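Histholm Cartoon Biennial Opens Call for Entries

HISTHOLM, 27/11/2022 - The Histholm Cartoon Biennial is now accepting entries for its next exhibition, which opens in February at the Rees Gallery. Cartoonists of any age and nationality may take part. The theme is "Neighbors."

Each artist may submit 2 works. Drawings can be made by hand or on a computer, in color or in black and white, and should have no captions. Work that has won a prize elsewhere will not be accepted. There is no entry fee.

The previous biennial received entries from 76 artists. The jury picked 16 of them for the printed catalog, which is still for sale at the gallery desk.
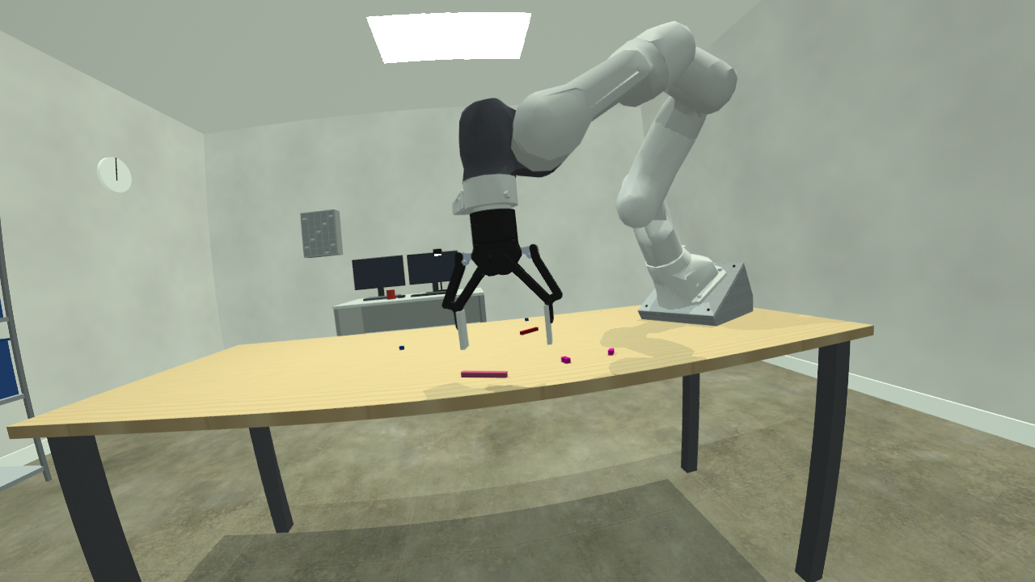
Jury chair Gwilym Yorath said the panel will look at the idea first and the drawing second. "A cartoon without words has to be understood by someone who has never been to your town," Yorath said. "We would like to see more entries about ordinary things, such as fences, stairs and shared driveways."

Harsh Gautam joins the jury for the first time. He draws the weekly strip "Ganulico" and will also lead a drawing workshop on the opening weekend. Places in the workshop are free but must be booked through the gallery.

Prizes will be given in the open category and the student category. The printing firm Soltadent is producing the catalog, and every artist selected for it will receive a copy by mail. Original drawings will be returned after the exhibition closes.
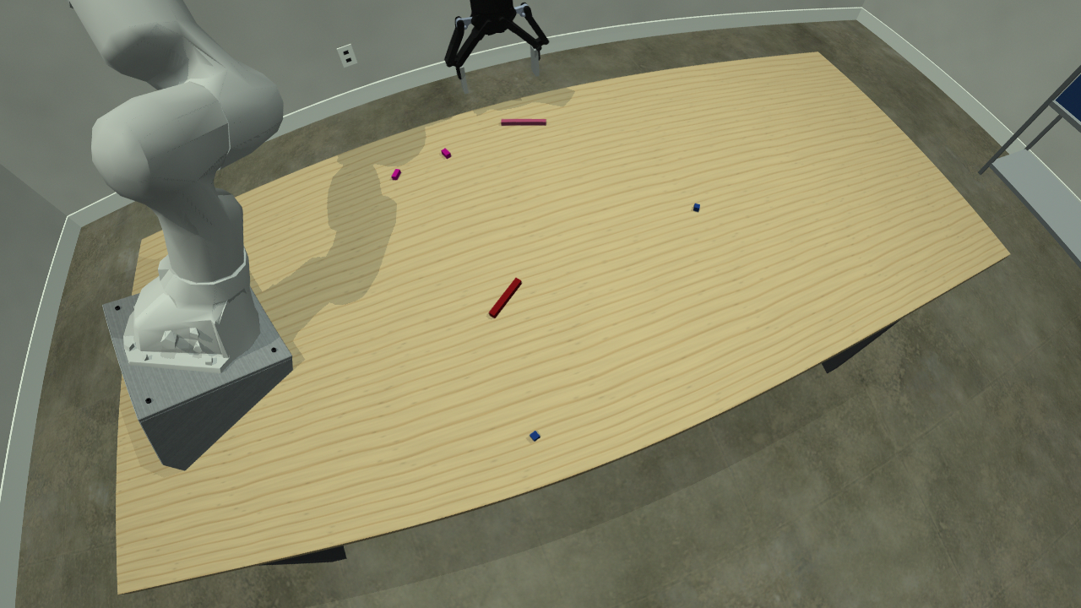

Can a cartoon that has already been published be entered?
Published work is welcome as long as it has not won a prize in another contest. Please write the name of the publication on the entry form.

Entry forms are available at the gallery desk and on the biennial website. Selected artists will be notified by email before the opening.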